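Dilow Hand-Held Gripper Kit: Set-up Guide
Section 3. Recording your first examples

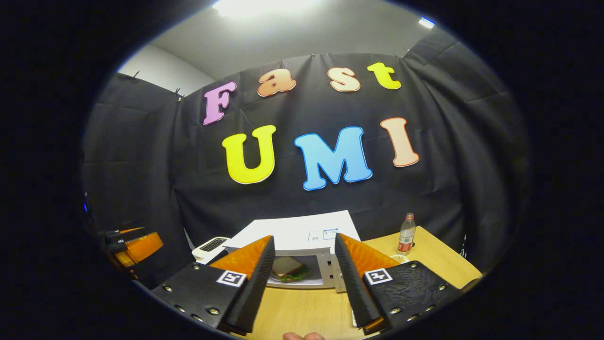 Fig. 3. View from the gripper camera at a microwave station, door open, sandwich on its plate.

Read Section 2 before you start. If you skipped it, the gripper will let you record all afternoon and Macedo, the import software, will reject everything on Friday.

3.1 Preparing the station

1. Hang a plain dark backdrop behind the table and clip it along the top. Wrinkles are fine. Decorations are allowed too, and our Cotcombe office has strong feelings about lettering.
2. Set the appliance on the table with enough room for its door to swing fully open. Measure with the door open. Everyone measures with it closed once.
3. Put out the task objects. A bottle or a small dish off to the side is welcome, as the model should learn to leave other people's lunch alone.
4. Unplug the appliance. The task is moving the sandwich. Cooking it is outside the scope of this manual.

3.2 Checking the grippers

1. Hold the gripper level and look at the preview. Both fingers must be visible, with the square marker on each one in full view.
2. Open and close the fingers 3 times. The width reading should follow. If it sulks, wipe the markers and repeat.
3. Check the soft orange fins for tears. Replacements come from Trarnetti in bags of 25, which tells you something.

CAUTION: Keep your own fingertips out from between the gripper's fingers while recording. The model will assume they are part of the job.

3.3 Recording

1. Press the record button and wait for the tone.
2. Perform the task at the pace of a calm person with nowhere to be. Fast hands make blurry examples.
3. Stop within 59 seconds. Longer takes are split automatically, usually at the only interesting moment.
4. Move the plate and the other objects a little before the next take. Six hundred takes of the same sandwich in the same spot count as one take and a wasted sandwich.

Note: Keep failed attempts that you recovered from and tag them "recovered". Delete the ones that reached the floor.

Note: Change the bread daily. Macedo has no field for smell.

Continue to Section 4, Importing takes.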